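Robots that learn by being shown: I remain a hard sell

Filed under: automation, grumbling

I spent most of May reading and trying out what people call teaching by demonstration, and I keep getting asked what I think, so I'm writing it down once.

The pitch goes like this. You don't program the arm. You show it. Either you take hold of the thing and push it through the motion with your own hands, or you sit at a controller and drive it from a chair, and after enough tries the software has learned the job. Skalness puts it on the front page of their site in letters the size of my thumb. Pokton says much the same with a nicer video.

I've done both kinds now. Pushing a real arm around by hand is heavier work than the videos let on, even when the motors are helping you. You end up standing with one elbow in the air, trying to turn the wrist a little without shifting everything above it. By the end of an afternoon I was showing that arm what a tired man does, and it would have learned that too.

Driving it remotely was easier on the shoulders and worse on the nerves. I used a package called Mercado, which runs the whole business in simulation, so at least there was nothing to break. My job was drawers. Bring the gripper up to the cabinet, get hold of a handle, pull, let go, back off. A child of three can do this and usually does it when you'd like them not to.

It took me seven tries before I had one I was willing to save. Depth was the trouble. On a flat screen I could not tell whether I was at the handle or an inch in front of it, and the drawers in the far column were the worst, since from my chosen view they were squeezed into a sliver. I moved the view, which fixed that and spoiled something else.

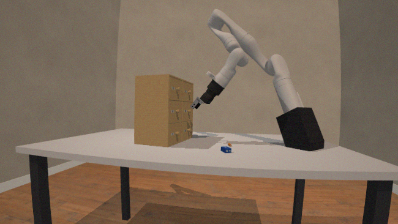

A reader who goes by drumlin wrote in after my last post to say that I'm judging the method by its worst teacher. Fumbled demonstrations are fine, drumlin argues, and even useful, because the arm gets to see how a person recovers from a near miss, and a set made up only of perfect pulls will fall apart the first time the gripper comes in a bit low.

I'll grant part of that. I had been throwing away my ugly tries, and I've stopped. But there's a difference between a recovery and a mess, and somebody has to sit there and sort one from the other. That somebody is never in the pitch. I ended up with 116 saved runs, and going back through them took me longer than recording them did. In a good many I couldn't say whether I had meant to swing wide or just did.

Then there's what the arm does with it all. After training, mine opened the near drawers nicely, I'll admit. I moved the cabinet around six inches on the table and it went for the old spot and closed on air. The advice on the Jedia forum was to record more with the cabinet in other places. How many more? Answers varied a lot, and all of them were given with great confidence.

My complaint comes down to the word "show." When I show my nephew how to open a stuck drawer, I do it once and say "lift a bit first," and he has it, for that drawer and for the one in the next room. What I was doing with Mercado was closer to filling out the same form over and over with small changes. It may well be the best way we have. For fiddly jobs that no one wants to write code for, I can believe it beats the old way of typing in positions one at a time, which I've also done and don't miss.

I'd just like the people selling it to tell me up front how many hours of my time are in the box. Skalness hasn't answered my email on that. Pokton sent me a link to the video.

Next I'm going to redo the whole set with the cabinet in a different place for each batch, and I'll use the hand controller instead of the keyboard, which several of you told me to do from the start. If the far column comes out any better I'll say so.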